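May 13, 2025

Spent the morning writing the terms of use for the Pindberg site, a job I have been dodging since March. Pindberg rents out four rooms and a garden shed with ambitions. Until today its entire legal position was a line at the bottom of the page saying "be nice."

Ayuba Osei, who owns the place and pays me when he remembers, sent over the terms from a ferry company he once traveled with and told me to "just change the names." I read all of it. By clause 34 I had agreed not to bring livestock onto the car deck. I kept the part about prices being subject to change, as that one is at least true.

The trouble is that I can't write "the user hereby acknowledges" without hearing a man in a wig. So I tried it in plain words. You may look at the site. You may not copy the photos and put them on your own site, as the people at Valtum did last year with our breakfast page, including the typo. If you book a room, the booking counts once we write back, and we do write back, usually by evening. Deposits are 70 dollars and you lose yours if you cancel the day before.

Ayuba said it sounded too friendly to hold up. I asked hold up where. He said in general.

Natnael Adugna looked it over at lunch. He did one year of law school and has been dining out on it ever since. He crossed out "usually" wherever he found it, added "without limitation" in 2 places, and asked who owns the reviews guests leave. I had no idea. He had no idea either, but he has a way of asking that makes it my fault.

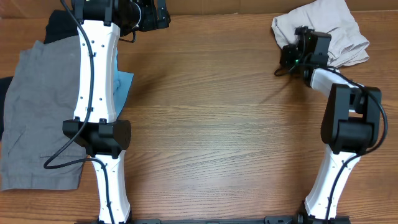
So there is now a paragraph on reviews. They stay yours, and we get to show them, and if you call the shed a shed we will leave it up. Natnael wanted a cap on length, so I put in 2,000 characters, mostly with Ayuba's aunt in mind.

Still to do: the cookie notice. The site was built by Kaltier, who say it sets cookies, and is hosted by Abera, who say it doesn't. I wrote to both again after supper — politely, without limitation — and went to bed.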